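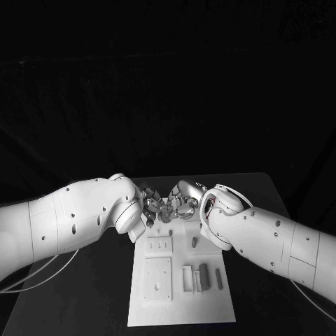
The Mustport Community Arts Center will reopen its black box theater on Friday after a three-month closure to replace the stage curtains and most of the lighting wiring. The old drapes dated from when the building was still a union hall and failed a fire inspection in February. The center has settled on plain black fabric for the replacements. The rigging above the stage was also inspected and two of the pulleys were replaced.

The room seats 227 people, the same as before. An early plan to add a fifth row along the east wall was dropped when the fire marshal asked for a wider aisle there.

"People will walk in and ask what we spent the money on," said Erlinda Ocampo, the center's director. "It's behind the walls. The breakers used to trip if we ran the coffee urn during a show."

The first production in the refitted room is "Okuveck," a two-act play set in a river town during a ferry strike. It opens Friday at 7:30 p.m. and runs for three weekends, with Sunday matinees at 2 p.m. The show was first scheduled for early spring and was postponed when the theater closed. Tickets bought for the original dates will be honored at any performance, but holders need to call the box office to pick a new one.

The Stallum Players, who normally share the space, moved their spring season to the high school auditorium during the work. They are expected back in the fall. The children's theater workshop, which met in the lobby for most of the closure, returns to the stage in June.

Parking on Mondal Street will be limited during opening weekend while the city finishes sidewalk repairs between the center and the post office. The lot behind the library is free after 5 p.m. and has a ramp to the center's side door.

Ticket prices have gone up by $2 for adults. Student and senior prices stay the same. The box office is open Tuesday through Saturday from noon to 5 p.m. and one hour before each show.

Posted 19 May 2026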